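Speaker notes - Teaching two-handed tasks by remote control
Aušra Navickas, Mota project
Saturday, March 6, 2021

Slide 1. Keep the intro short. The room knows what teleoperation is. State the question: how much does operator style leak into the trained policy?

Slide 2. Task definition. Peeled mandarins go onto a plate, left hand for the left fruit, right hand for the right. Soft object, uneven surface, no handle. Operators wear the Dendix gloves. Say that the gloves give no force feedback. Someone will ask.

Slide 3. Failure types from the September sessions. Crushed segments, early release, plate pushed by the knuckles. Early release was the most common. Pause before moving on.
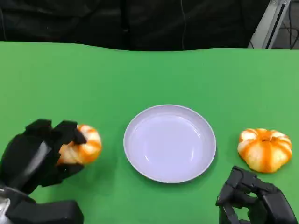

The idle hand matters as much as the busy one. Two of our six operators let it drift while they watched the other side, and the policy learned the drift. The instruction now reads: park it, fingers curled, until the first fruit is down.

Slide 5. Hand guiding versus remote control. Hand guiding gave smoother arm paths but poor finger data - you cannot guide both hands and close the fingers at once. We dropped it after three days.

Slide 6. Open problems. Grip force on a split fruit. Handover between hands. Skip the Lumow comparison if time is short; it is in the backup slides.

Questions. Refer anything on glove calibration to the Cilline report.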